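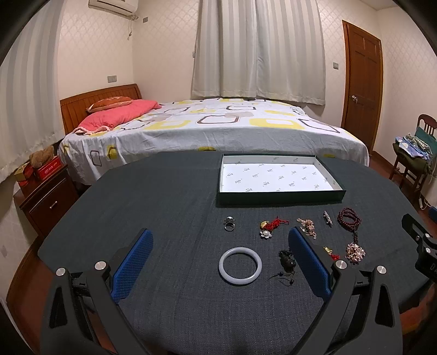
4 Sorting and storing jewellery in the Wadden box

This section covers laying out, sorting, checking and packing mixed jewellery into the Wadden lidded box. It applies to bangles, brooches, rings, hairpins, corded pendants, tasselled charms and strung beads. Watches and earrings are covered in Section 6.

Section revised 2/8/20. Replaces the November issue. The loading order in 4.4 has changed.

4.1 Before you start

You will need:
– a fabric-covered table, or a hard table with a thick cloth over it
– the Wadden box and its lid
– the Bundora divider set (11 strips)
– two dry lint-free cloths
– a soft brush
– acid-free tissue
– small resealable bags
– Hajdu adhesive labels and a pencil

CAUTION: Do not sort jewellery on bare glass, tile or stone. Jade bangles can crack if dropped from a low height, and the crack may not show until later.

NOTE: A dark, plain cloth is best. Pale jade and white pearl show clearly on dark grey or blue. Dark beads are harder to see, so lay them out in a single group.

4.2 Laying out

1. Place the table where you can reach it from the front. A bedroom table near the foot of the bed is suitable. Do not sort on the bed itself, as small charms roll into the folds of the sheet.

2. Remove the lid and set it on the far side of the table with the lining facing up. Leave the lid empty. It is used as a holding tray in 4.3.

3. Place bangles flat at the front of the table. Do not stand them on edge.

4. Lay corded pendants beside the bangles with the cords drawn out straight. Any beads hanging from the pendant should point toward you and should not cross each other.

5. Lay out rings, knotted charms, brooches and hairpins behind the bangles. Leave at least one finger width between pieces.

6. Coil long strands of prayer beads in loose loops at one side. Do not stack other pieces on the loops.

7. Turn brooches face up and check by touch that each pin is closed.

CAUTION: An open brooch pin will snag cord, tassel and table fabric. Close all pins before moving any piece.

4.3 Checking and cleaning

1. Work from one side of the table to the other. Pick up one piece at a time.

2. Check settings. Press the edge of each stone lightly with a fingertip. If it moves, place the piece in the lid for repair.

3. Check strung beads. Hold the strand at two points and look for frayed cord between the beads. Do not pull the strand tight.

4. Check pearl and beaded flowers. Petals and clusters are often held with fine wire. If a wire end is raised, place the piece in the lid.

5. Wipe metal and jade with the first cloth. Wipe pearls, real or imitation, with the second cloth only. Do not swap cloths.

6. Brush tassels from the knot downward. Hold the knot still while brushing.

7. Leave wooden beads dry. If they are dusty, use the brush.

CAUTION: Do not use silver dip, vinegar, toothpaste or household spray on any piece with pearls, cord or wood.

NOTE: Red cord and red tassels may lose dye when damp. Test with a dry white tissue. If any colour comes off, wrap the charm by itself.

Pieces placed in the lid do not go into the box. Put each one in a resealable bag, write the fault on a Hajdu label and store the bags separately. Clear the lid before going on to 4.4.

4.4 Fitting the dividers and loading the box

1. Place the box base on the table with the long side facing you.

2. Fit the 4 long Bundora strips first, then the short strips. Each strip should click into the slot at both ends. If a strip bows, it is in the wrong slot.

3. Line each compartment with one layer of tissue. Trim the tissue level with the top of the dividers.

4. Load the pieces in this order:

Bangles – widest compartment, flat, one per compartment.
Strung beads – deep corner compartment, coiled in the same direction as on the table.
Corded pendants – long compartment, cords folded once and laid under the pendant.
Knotted charms – long compartment, tassel straight.
Hairpins – long compartment, decorated end to the left.
Brooches – small compartments, face up, one per compartment.
Rings – small compartments, stone up.
Small loose charms – resealable bag, then any free compartment.

5. Place a folded piece of tissue over any compartment that holds pearls.

6. Lower the lid straight down. Do not slide it on from one side. If the lid does not sit level, remove it and check the bangle and hairpin compartments first.

NOTE: Thick hairpins with raised beadwork may stand higher than the dividers. Lay these at a slight angle. If the lid still touches the beads, use the Drultirlow deep tray, sold separately.

CAUTION: Do not force the lid. Pressure on a bead cluster will bend the wire behind it.

4.5 Where to keep the box

The box may be kept on a shelf, in a wardrobe or in a nightstand drawer. Choose a place that is dry and out of direct sun.

1. Measure the inside of the drawer before use. The closed box needs 34 cm of clear width.

2. Keep the box away from the air outlet of a wall-mounted air conditioner. Repeated changes in temperature and dryness can affect pearls, cord and wood.

3. Keep the box away from windows. If it must stand on open furniture, place it on the side of the room farthest from the curtains.

4. Do not place perfume, hairspray or hand cream in the same drawer.

CAUTION: Beads, charms and pins are a choking hazard. If children use the room, store the box above their reach or in a locked drawer.

4.6 Care of the lid lining

The lid lining is printed paper and cannot be washed. Remove dust with the soft brush. If a corner lifts, apply a small amount of paper glue with a toothpick, press flat and leave the lid open overnight.

Do not stick Hajdu labels to the lining. The adhesive will lift the print. Labels may be placed on the underside of the base.

4.7 Common problems

Strand tangled after storage
Lay it on the cloth and loosen it from the centre of the coil. Store with fewer, larger loops.

Tassel bent
Hang the charm from its top loop for a day. Do not iron.

Silver has darkened
Wipe with the first cloth. Add an anti-tarnish strip to the compartment and replace it every 6 months.

Divider will not stay in the slot
Check for tissue caught in the slot. If the slot is clear, turn the strip end for end and refit.

Lid tight in humid weather
Leave the box open in a dry room for roughly two hours, then try again. Do not sand the edges.

For replacement dividers and trays, see Section 9, Parts list.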